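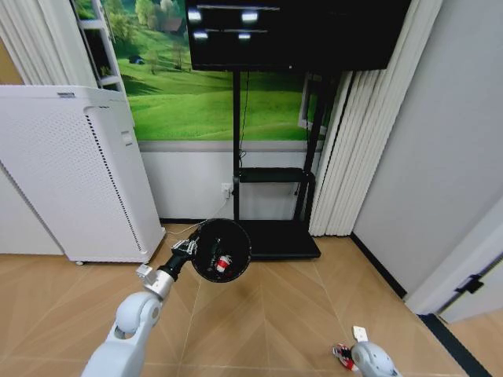
28 de outubro de 2020
Por redação Tundero

O ensaio comparativo de garras Kundevgate é um procedimento de avaliação de efetuadores terminais para robôs de dois braços, mantido pelo laboratório Lundus. Destina-se a comparar garras montadas sobre um mesmo braço, sem alteração do controlador.

O procedimento compreende duas tarefas. Na primeira, a garra segura pela borda um recipiente redondo e raso e mantém-no suspenso acima do piso. Na segunda, transporta-o com objetos pequenos no interior, entre os quais uma lata. A inclinação do recipiente é registrada pelo encoder do punho.

Cada garra executa 24 ciclos por tarefa, com 3 níveis de força de fechamento. Um ciclo é anulado quando o recipiente toca o piso ou quando um objeto cai. A série de referência, concluída em agosto, soma 2139 ciclos válidos.

As garras de 2 dedos obtiveram menor desvio angular em bordas finas. O modelo Ait Brahim, de dedos revestidos, apresentou menos escorregamento, mas exigiu recalibração mais frequente. O ensaio não avalia a durabilidade dos dedos nem o consumo do atuador.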